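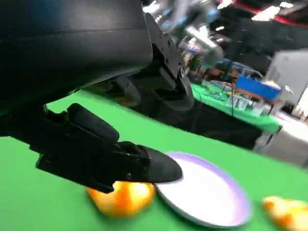
Setting a Table at Pranedside

The dining skills room at Pranedside opened in July with 40 place settings, a stock of practice fruit and a set of worktables. Its purpose is to teach adults returning to independent living how to lay, serve and clear a simple meal.

Instruction begins with the plate. According to Duarte Arruda, who directs the program, plain white plates with a colored rim were selected after a trial of three patterns. "The rim shows where the food should stop," Mr. Arruda said. "On a green table, the whole plate stands out clearly."

Fruit is introduced in the second session. Orange and yellow pieces are placed beside the plate and moved onto it one at a time — a small task, but one that calls for steady attention to distance and grip. Cups and small containers follow in later sessions, once participants are comfortable with larger items.

Each course runs for seven weeks. The Prendergast Fund contributed $3,057 toward tableware and storage for the current year. Applications for the next course are accepted at the Pranedside front office.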